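Domside Countertop Notes
README and data card

Hello, and thank you for opening this file before opening the folders, which I know takes some patience. Domside is a collection of recordings and written notes of ordinary drink-making and small cooking at a table: measuring, pouring, rinsing out, putting back. The things in it are the things most of us have in a cupboard somewhere. I have tried to write down what a new person would want to know on the first morning, plus a fair amount that only matters once you have spent a week with it.

What is in here

There are 1,169 clips in the current release, sorted into 13 activities. Each clip comes with a short note in plain English saying what was being made and which pieces were out on the table. The notes were written by whoever set the table that day, so they vary. Some run to a paragraph and mention the smell of the kitchen. Others say "pouring, small cup" and leave it at that. I went back and forth on whether to even them out and in the end I left them alone, apart from fixing spelling.

The 13 activities, in the order they appear in the folders:

filling a measuring cup
pouring from a measuring cup into a bowl
pouring from a measuring cup into a bottle
filling a pitcher
pouring from a pitcher
setting out fruit
moving fruit to a bowl
emptying a container
stacking bowls
warming something on a cooktop
wiping the table
putting things back
setting the table from nothing

The last two are mirror images of each other and people do mix them up. If the note says "back," the things are on their way to the shelf.

Where it was done

Most of the work was done at Clarkesstead, in a long room with decent morning light and a sink that is farther from the table than anyone would like. A smaller part, 9 sessions, was done at Lurnberg, where the sink is close and the light is poor. You will find the site name at the start of every folder. I would suggest keeping the two apart until you know them a bit, as the Lurnberg sessions have their own set of bowls and a darker tabletop, and the notes there use "dish" for what Clarkesstead calls "bowl."

The things on the table

I am fond of this part, so please bear with me.

We wanted pieces that get used in a real kitchen and that are a little awkward in different ways. Clear plastic is the awkward one that comes up most. A clear measuring cup, a clear square container and a glass jar all more or less vanish against a pale tabletop, and yet anyone making lemonade manages with them perfectly well. So there is a good deal of clear plastic in the set. The square container is usually the tallest of these and usually stands toward the back, where it is less likely to get knocked.

Then there are the bowls. We settled on small white round ones with a wide rim, nice for a handful of berries or the water you are about to pour somewhere else. White on a white marble pattern is not the easiest thing to find at a glance, and I did get one polite complaint about that. We have kept them. A lot of people own white bowls.

Bottles come in several shapes. The notes say "bottle" for anything with a neck you drink from, whatever it is made of and whatever color it is. Caps are a story of their own. At the start each bottle was meant to keep its cap on between pours, and by the second week the caps lived in a saucer, and by the fourth week the saucer was in a drawer. If you need to know whether a bottle was open in a given clip, please look at the clip; the notes are not dependable on this point and I would not want you to lean on them.

Fruit is mostly mangoes, with lemons and the odd pear. We chose mangoes because they roll less than oranges and because several of us like mangoes. Fruit was changed when it got soft. That means the mango in one clip may be a different mango from the one in the next, even within the same session, and the notes only mention a change about half the time.

The cooktop is a portable induction one, and it takes up more of the table than you might think. In the warming activity it is in use. In the others it is often still sitting there, simply because it is heavy and we were lazy, and I have come to think that is fair enough. Kitchens have things in them that you are not using.

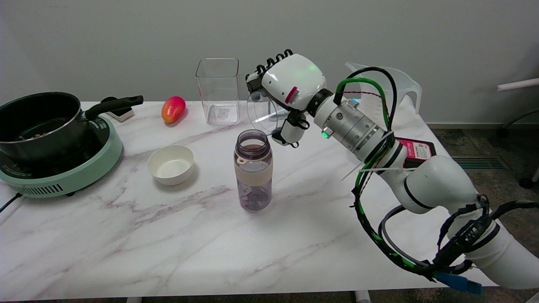
A few words about laying the table, for anyone who wants to add sessions of their own. We start with whatever is tallest at the back, then the fruit, then the bowl and the bottle toward the middle where there is room to pour. The measuring cup goes down last. Leave a hand's width between the bowl and the bottle if you can – more if the pitcher is coming out, as the handle swings wider than people expect. You do not need to match an earlier layout. We never drew a map and I would be sorry to see anyone start.

Wipe the table between activities and not during them. A few drops on the tabletop are fine and quite welcome. A puddle is a wiping session, and should be filed as one.

How the notes are written

Each note has four lines:

place: Clarkesstead or Lurnberg
activity: one of the thirteen above
out on the table: everything within reach, in any order
remarks: anything at all, or left blank

The "out on the table" line was the hardest to agree on. Our rule is that a thing gets listed if a person standing at the table could pick it up without walking. Cloths count. Crumbs do not. If a piece is half hidden behind another one it still gets listed, and if you cannot tell what it is, write "something clear" or "something white" and move on. I much prefer an honest vague word to a confident wrong one.

Amounts are given in milliliters where somebody measured, and left out where nobody did. The largest amount in the notes is 700, which is a pitcher filled for a Saturday session when the room was warm and everyone wanted a drink afterward. Please do not work out any amounts by eye and add them later.

Known problems

The Lurnberg pouring clips are dim toward the end of the day, and pale liquids are hard to follow in them.

"Emptying a container" and "pouring from a pitcher" overlap. A few clips could sit in either folder and we picked one.

There was a stretch in July when the bowls were all in the dishwasher at the wrong moment and a mug stood in for them. The notes for those days say "bowl (mug)," which looks silly but is accurate.

Some remarks mention things that are off to one side and never come into view. We left those in, as they were true for the person writing.

The set leans heavily toward cold drinks and fruit. If you are after frying, baking or anything with dough, you will be disappointed, and I am sorry about that. There is a companion set called Ursu that covers chopping and mixing. It uses the same four lines for its notes, so the two can be read side by side without much fuss.

Getting started

Open the Clarkesstead folder first and read a dozen notes before you look at any clips. It gives you an ear for how people wrote. After that, try "pouring from a measuring cup into a bowl," which is the tidiest activity, and then "putting things back," which is the least tidy. Between them you will have met nearly every object in the collection and most of our bad habits.

If you are only going to use part of the set, please take whole sessions and not single clips pulled from here and there. The things on the table stay more or less the same through a session, and it is easy to fool yourself if half of one ends up on each side of your split.

Changes and corrections

Corrections are very welcome, even tiny ones. Send the folder name, the line you think is wrong and what it ought to say. I go through them in batches, usually with a cup of tea, and I keep the old wording in a file called "before" so that anything can be put back. The most recent batch fixed a run of notes where "pitcher" had been typed as "picture," including one that asked the reader to rinse the picture and leave it upside down to dry.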